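Heat Loss and Break Times: why the Zadham building is freezing by 3rd period
Final report, Environmental Science elective

1. What we wanted to know

Everybody complains about the cold in the east hallway. We wanted to know if it's the windows, the doors or the heating schedule. Teachers said windows. We said doors. Turns out this is hard to measure with student gear but we got some numbers.

Also wanted to know if people notice. So we did a survey, 120 handed out, 90 came back. Short one, four questions. One of them was "what do you do when you're cold in class" and the top answer was a hot drink, then keeping a coat on, then "nothing, suffer." 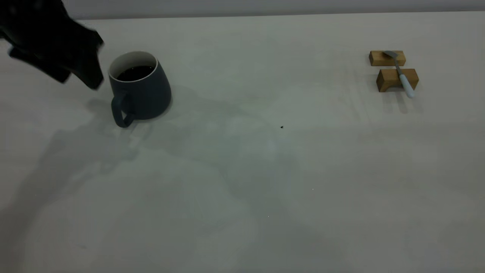
Photo: Zadham project group

2. Method

Thermometers from the science closet, the cheap ones. Taped at shoulder height in three spots – by the main doors, halfway down the hall, and outside the art room. Read at the start and end of every period for two weeks in January. We missed some readings (assembly, one snow day, one day we forgot).

For the doors we just sat there and made a tally mark every time someone propped one open. Boring but it worked. The Skesthorpe bus comes in late and the doors stay open the whole time those kids are walking in, so we marked that seperately.

Windows: held a strip of tissue paper near the frame and watched if it moved. Not very scientific, we know. We wanted to borrow a thermal camera but the one at Quezada Hardware was rented out both weeks.

3. Results

Main doors are the worst spot, no surprise. Coldest reading was in the morning right after the Skesthorpe bus. It climbs back up by lunch and drops again when people go out.

Halfway down the hall was steadier than we thought.

Outside the art room was weird. Cold all day, even with every door shut. The tissue moved at 19 windows in the whole wing and most of those were at the art room end. So the teachers were partly right.

Survey: most people said first and third period are the coldest. Third makes sense, it's after morning break and the doors have been open again.
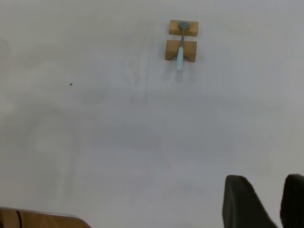
Report written by: A. Zirel
Role: data and write-up, east hallway group

4. What could be wrong

Thermometers don't all agree. We put them side by side at the end and one read low the whole time, that was the art room one of course. We corrected for it but it makes the art room look less bad then the raw table.

Two weeks is short. Also we only know when the heat is supposed to come on from the schedule on the boiler room door, and that may be old.

5. Suggestions

Weather strip on the art room windows first, cheap and can be done in a weekend. Put a sign on the main doors about propping. A second set of inner doors would probably help most but costs way more than our 100 dollar project budget.

We'd like next year's group to redo the readings in the same three spots. Raw table and the blank survey are in the class folder.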